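# How a Robot Arm Learns to Pick Up a Cup

Picking up a cup is easy for you. You learned to do it when you were very small, and now you don't have to think about it. For a robot arm, it is a hard job with a lot of steps. This page explains the steps, using an arm that was built at Golob, a shared workshop in the town of Visirbridge.

A shared workshop is a place where people pay a bit of money each month and get to use the tools. Golob has drills, saws, 3D printers and long tables. Most people there make furniture or fix bikes. Polyxeni Antoniadis and Đạt Văn wanted to make an arm that could clear a table. They called it Grokden. They started in January and worked on it after dinner, when the big tables were free.

## The parts of the arm

A robot arm has some of the same parts as yours.

- **Shoulder.** This is where the arm joins its base. It does the heaviest work.
- **Elbow.** This bends in the middle, so the arm can reach near and far.
- **Wrist.** This tips and turns the hand.
- **Gripper.** This is the hand.

Each joint has a motor inside. A motor turns when electricity goes through it. Your muscles pull on your bones, but a motor turns a gear, and the gear moves the next part of the arm.

Wires carry power and messages to the motors. The wires need some slack in them. If a wire is too tight, it can pull out when the arm stretches. If it is too loose, it can catch on things. Đạt rewired the elbow 2 times before he was happy with it.

## The cup and the bowl

Grokden's first job was to move a cup that was close to a bowl. That sounds like a small job, but look at how little room there is between them. A finger that goes in on the wrong side could knock the bowl. A finger that comes in too fast could push the cup over.

The cup has a wide top and a narrower bottom. A cup like that can slide down out of a gripper if the fingers close too softly. If they close too hard, a thin cup can crack. The arm has to find a squeeze that is in between.

The cup also has fine ridges all over it, like the lines you see on things from a 3D printer. A 3D printer builds an object by putting down one thin layer of plastic, then another on top, then another. If you run your fingernail up the side of a printed toy, you can often feel the layers. Small ridges can help a gripper hold on, in the same way that the lines on the bottom of your sneakers help you on a gym floor.
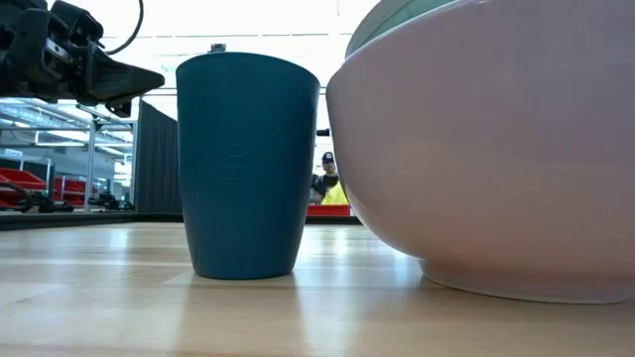 ## Step one: find the cup

A robot does not know what a cup is. It gets a picture from a camera, and the picture is made of tiny coloured squares called pixels. Each pixel is stored as numbers. To the computer, the whole picture is just a very long list of numbers.

The computer looks for patterns in the numbers. A dark cup on a light table makes a clear pattern, because the numbers change a lot at the edge of the cup. A white cup on a white table would be much harder to find.

Shiny things cause trouble. When a table is glossy, you can see a reflection of the cup in it. You know that the reflection is not a second cup. The computer has to learn that. If it gets mixed up, the arm may aim too low and bump its fingers on the table.

Bright lights cause trouble too. A bright streak on a bowl can look like an edge. People who build robots often move the lamps to see if the computer can still find everything.

## Step two: work out how far away it is

Close one eye and hold a finger out in front of you. Now try to touch the tip with a finger from your other hand, coming in from the side. It is harder than it is with both eyes open. Your two eyes see from slightly different places, and your brain compares them to judge distance.

Many robots use two or more cameras for the same reason. One view might show the gap between the cup and the bowl very well. In another view, the bowl might hide part of the cup. When the computer puts the views together, it gets a better idea of where things are.

From low down, close to the table, the bowl looks huge and covers one side of the cup. From straight above, you would see two circles instead. Neither view is wrong. Each one shows part of the answer.

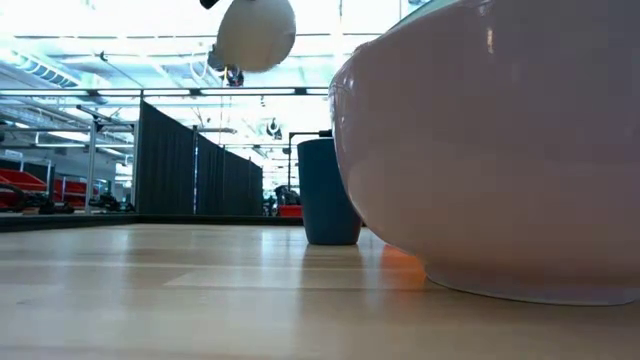 *The bowl and the cup seen from low down. The bowl overlaps the right side of the cup.*

## Step three: plan a path

Next the computer plans how the arm will move. This is called a path. The shortest path is a straight line, but a straight line might go through the bowl. The computer needs to find a way around.

You can think of the path as a list of stops, like a bus route:

1. Start high up, away from everything.
2. Move sideways until the gripper is near the cup.
3. Come down slowly.
4. Stop when the fingers are level with the place to hold.
5. Close the fingers.
6. Lift straight up.

Grokden's longest path had 189 stops in it. Most of the stops were very close together, so that the arm would move smoothly and not in jerks.

The arm slows down near the end of its path. You do the same thing. Watch your own hand the next time you reach for a glass of milk. It moves quickly at first and then slows down just before you touch the glass.

## Step four: grip

A gripper can have two fingers, three fingers or even a soft rubber cup that sucks on to things. Thin, flat fingers are good for getting into small gaps. Wide, soft fingers are good for fruit.

How does the arm know when to stop squeezing? Some grippers have a sensor in the fingertip. A sensor is a part that measures something, such as heat, light or a push. Other grippers check how hard the motor is working. When the fingers touch the cup, the motor can't turn as easily, and it uses more electricity. The computer notices the change and tells the motor to stop.

Polyxeni and Đạt used the second way. Their motor driver is a small circuit board called a Dostus. It checks the motor 500 times every second, which is much faster than you can blink.

## Step five: try again, and again

Robots make plenty of mistakes when they are new. The arm might close its fingers on the air. It might tip the cup over. It might lift the cup well and then let go too early.

Each mistake gets written down. Polyxeni keeps a notebook with four columns: where the cup was, what the arm did, what went wrong, and what they changed. She only changes one thing at a time. If she changed the lights and the speed together and the arm got better, she wouldn't know which change had helped.

After a job works with the cup in one spot, they move the cup a little and start over. Then they try a different cup. A robot that can only pick up one cup in one spot isn't very useful in a kitchen.

## Staying safe

A robot arm can't feel sorry if it bumps you. It doesn't know you are there unless it has been built to check. At Golob, these are the rules for anyone near a moving arm:

- Stay behind the tape on the floor.
- Tie back long hair and tuck in loose sleeves and hoodie strings.
- Know where the stop button is before the arm is switched on.
- Never reach in to fix something while the power is on. Ask an adult to turn it off first.

The stop button is big and red, and it cuts the power to the motors. Anyone is allowed to press it. You won't get in trouble for pressing it, even if there was no danger.

## Try it at home: be the robot

You need a partner, a plastic cup, a plastic bowl, a scarf and a pair of kitchen tongs.

1. Put the cup and the bowl close together on a table.
2. Choose who is the robot and who is the computer.
3. The robot puts on the scarf as a blindfold and holds the tongs.
4. The computer gives short orders, such as "left a little", "down", "stop" and "close". The computer can't touch the robot.
5. Try to lift the cup without moving the bowl.
6. Swap jobs and try again.

Talk about which orders worked. "Over there" is no help to a person in a blindfold, and it's no help to a robot either. "Left, two centimetres" is much better. You can also move the bowl farther away to make the game easier, or use a smaller cup to make it harder.

If you want to go further, write down all of your orders before you start. Then read them out without looking at the table. This is what a simple program does – it follows the list, even if somebody has moved the cup.

## Words to know

**Gripper:** the part at the end of a robot arm that holds things.

**Joint:** a place where an arm bends or turns.

**Path:** the list of places an arm moves through.

**Pixel:** one tiny square of colour in a digital picture.

**Program:** a list of orders for a computer.

**Sensor:** a part that measures something and sends the answer to a computer.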